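About Us | The Helham Cell

Who we are, quick version

Drorka is a small shop that sets up and looks after bin picking cells for other people. Small parts, mixed parts, parts tipped into a box any which way. Founded by Tamara Coman and Raluca Surdu, still run by the two of them. Tamara does the mechanical side. Raluca does everything with a cable in it. The rest of us fill in.

People keep asking what we do all day, so instead of a list of services we put one cell on this page. It's called Helham, after the street it was first built on. It's our practice cell and we tear it down and set it up again more than any customer ever would.

What Helham is

One arm, one gripper, one metal bin, colored blocks. The job is to get the blocks out of the bin without hitting the walls. Sounds easy. Blocks lie flat, blocks lie across each other, blocks end up in the corner where the fingers don't want to go.

We try things on Helham before they go to customers. New finger shapes, new hose routing, new software from Margareta Jitaru, who writes the picking code (the program is called Kido, no we dont remember why).

Setting up, the way we do it

Bin first. Goes on the table, gets clamped, then we push on it hard with both hands. If it moves, clamp again. A bin that has shifted 10 mm since teaching will cost you a whole morning.

Teach the bin corners next. Pendant in hand, slow speed, every time, even if the saved points look fine. Saved points always look fine.

Then tool center point. Check it against a fixed pin, from four directions. Write the number in the cell book and not on the table please.

Then payload. Fingers swapped? New payload. Forgetting this is the most common fault on our sheet, Raluca has a whole page on it.

Dry run with the bin empty at 30 percent. Blocks go in after that, tipped in by hand, no arranging. No neat rows! If you arrange them you are testing your own neatness.

Last, a run of 600 picks with someone on shift and the log on. We read the misses before we change anything.

Looking after it

Hoses and cables take the most wear. Anything that loops around the arm needs enough slack for the wrist to turn and not so much that it catches on the rim of the bin. Simone Lacerda checks this at the start of every shift, moves each joint by itself and watches the loop the whole way. Takes ten minutes. Longer if she finds something.

Fingers: look at the pads, look at the bolts, wiggle. Paint pen across the bolt heads so you can see when one has turned.

Air: listen. Then look at the fittings.

Bin floor and slope: wipe. Scuffs are ok, burrs are not, file them down. Bare metal throws reflections too and Margareta wants to know when the surface changes, it can upset the block detection.

Loose hardware: anything small and round in the bin that isnt a block gets picked out by hand with the arm stopped, and then you find out what it fell off of. 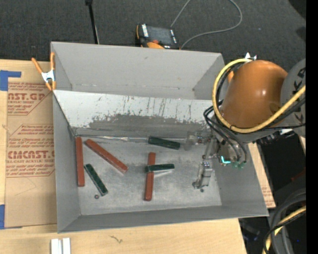 Repairs

We fix what we install. We also fix what other people installed, if we can get the backups. Bring the backups. Rodica Bălan takes the calls and she will ask for three things before anything else: the fault code, what changed last, and whether somebody has already restarted it. Fine if you have, just say so.

Most visits are a cable, a fitting or a lost position. Longest run between stops on Helham so far is 966 picks, ended by a split air line. New line, new strain relief, back up after lunch.

Training

Two people at a time, on the real cell. You clamp it, you teach it, you crash it slowly, you put it right. Hodoroagă sent us their first pair in May and has sent more since. Next open session is 11th November, one place left as of writting this.

Bring closed shoes. We have gloves and coffee.

Getting in touch

Call the workshop and ask for Rodica. If it's a stopped line say that first and she'll put you through to whoever is nearest the phone. Quotes go through Tamara, allow her a few days.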